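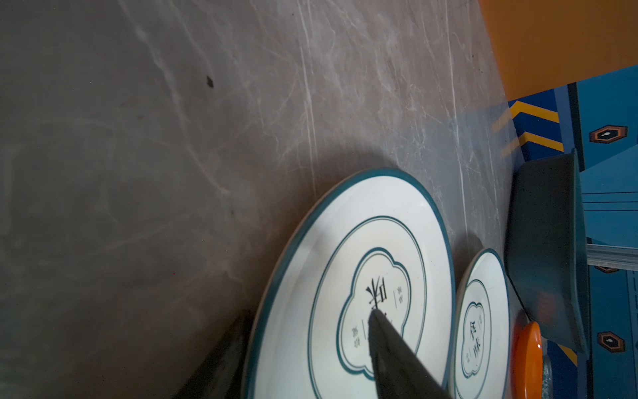

Wrist view, finger down on the big calligraphy plate.

May, lab notes, Kadach cell. Plates into the teal tray, both arms, 16 demos wanted before the showcase. Lowered approach height 8 mm, fingertip was stopping short of the rim yesterday. Grip force back to 160 — 200 was too much on the thin ones, Canex pads are marking.

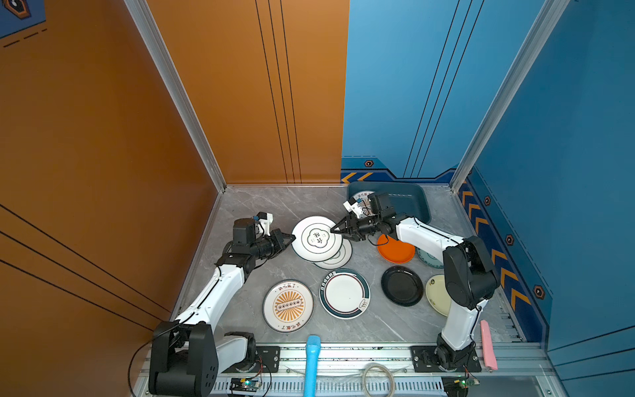
Layout, plates spread out, both grippers at the cloud one.

Overlapping plates still the worst case. Left arm goes for the top one, right shoud wait, doesn't always. Try a longer hold before the handoff. Also relabel the Gadus config files, I loaded the wrong one twice 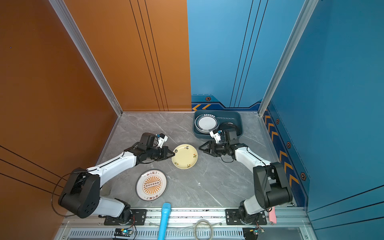 So-ying Tu thinks we should fix the pick order for now and only randomize the positions, otherwise the team can't tell which change helped. OK, doing that tomorow.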